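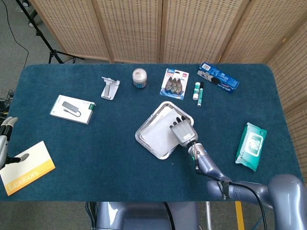 Lining stainless steel trays for small supplies at a shared craft table

Posted by Védís Bergmann in Shared Rooms and Equipment

Our community center provides a work table for members, covered with a fuzzy carpet-like cloth to protect the surface. Small articles such as markers, glue sticks and packs of sponges are kept in shallow stainless steel trays. The trays are noisy when items are set down, and damp sponges leave marks on the metal. We have begun placing a white cloth, folded flat, in the bottom of each tray. I would appreciate guidance on three points: whether cloth or paper towel is preferable, how often the lining should be replaced, and whether it should cover the entire base. The room is used by 40 members, and the trays are put away at 9 p.m.

2 replies

Senyo Agbeko

Either material is acceptable, but they should not be used for the same purpose. Cotton cloth is suitable for dry items and may be laundered. Paper towel should be used under anything damp and discarded at the end of the session. At the Rekport center we maintain 146 trays under the following procedure.

Wash the tray with dish soap and dry it completely, including the corners.
Fold the lining so that it lies flat and stays below the rim. A lining that rises over the rim will catch on sleeves.
Leave a narrow strip of metal uncovered on each side. Moisture trapped against the rim is the usual source of spotting.
Change cotton linings weekly. Change them at once if ink or glue has reached the fabric.

Markers should be capped before they are returned to the tray. Glue sticks may stand upright on the table while in use but should be stored lying down. Please also note that fuzzy table coverings shed lint, which adheres to glue. The covering should be vacuumed before trays are set out.

For existing marks, a paste of baking soda and water, applied with a soft sponge and rinsed well, is generally sufficient. Steel wool is not permitted on our trays.

Comfort Arthur

We use paper towel for everything. It is simpler. We did try felt one June and it held on to glitter, so I would not recommend that. I have no experience with the spotting described above.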